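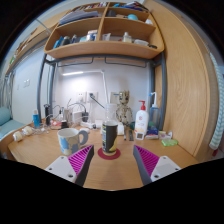 What I Wanted to Find Out

My project is about how long a hot drink stays hot, and whether the cup you pick makes a difference you'd notice. I know, it's not curing anything. But I drink tea all day while I study and I always forget it, so by the time I remember it tastes like a puddle. I figured if I had to do a heat transfer project anyway, I might as well get a better cup of tea out of it.

My guess going in was that the thick ceramic mug would win easily. It feels solid, it's heavy, and my grandmother swears by hers. I wrote that guess down in September, before I'd measured anything, so I can't pretend I said something else.

What I Used

I tested 5 cups: a thick ceramic mug, a thin ceramic one, a plain glass, a paper cup from the snack bar, and a double-walled steel tumbler made by Truveck. The thermometer was a kitchen probe from Aigner that I borrowed from the food lab. It reads to a tenth of a degree, but I don't trust the last digit much because it flickers. The cups came from the Storora store in Sorkcombe except for the thick mug, which was mine already, and the paper one, which was free.

How I Did It

I boiled the kettle, filled each cup with the same amount of water (I used a measuring jug, and yes, I spilled some), and put the probe in the middle. Then I wrote down the temperature every minute until it dropped under the point where I'd call it lukewarm. No lids, because the paper cup didn't come with one and I wanted it to be fair.

I also did a second round where I warmed each cup first with hot water, dumped it out, and then filled it again. My teacher suggested this after seeing my first graph, which had a weird cliff at the start.

All together I ended up with 1,520 readings. I typed every single one into the spreadsheet by hand and I don't recommend it – next time I'm getting a probe that saves its own data.

What Happened

The steel tumbler came first, which I guess everybody in class expected except me. The thin mug and the glass were so close together that I wouldn't bet on either one. The paper cup did way better than I thought it would! It beat the glass in most of the runs.

The big surprise was the thick mug. In the first round it lost heat super fast right away, and that was the cliff on the graph. The mug starts out at room temperature and there's a lot of it, so the water has to heat up all that ceramic before things settle down. After the first few minutes it cooled slower than the thin one, but it never really caught up. When I warmed it first, it gained 17 minutes before going lukewarm, more than any other cup did.

I also tried the thick mug on a cork coaster versus straight on the counter. I could see a small difference but it was smaller than the difference between two runs of the same thing, so I'm leaving it out of the graph.

Problems

The room temperature moved around. The heat in our building comes on whenever it feels like it, and two of my evening runs were in a noticeably warmer room. I repeated one of them but ran out of time for the other, so it's marked with a star in the table.

The cups also aren't the same shape. A wide cup has more water touching the air, and a lot of heat leaves that way through evaporation. So I can't say for sure that the wall is what matters and the opening isn't. If I did this over I'd look for cups with matching openings, or put the same piece of foil over all of them.

What I'd Do Next

I want to try lids, and I want to try milk, since people in my class keep arguing about whether you should add it right away or wait. I'd also like to test a chilled drink and see if the order stays the same going the other direction.

For now I'm warming my mug before I pour. It takes a little extra hot water and I still forget the tea half the time, but it's drinkable when I come back to it.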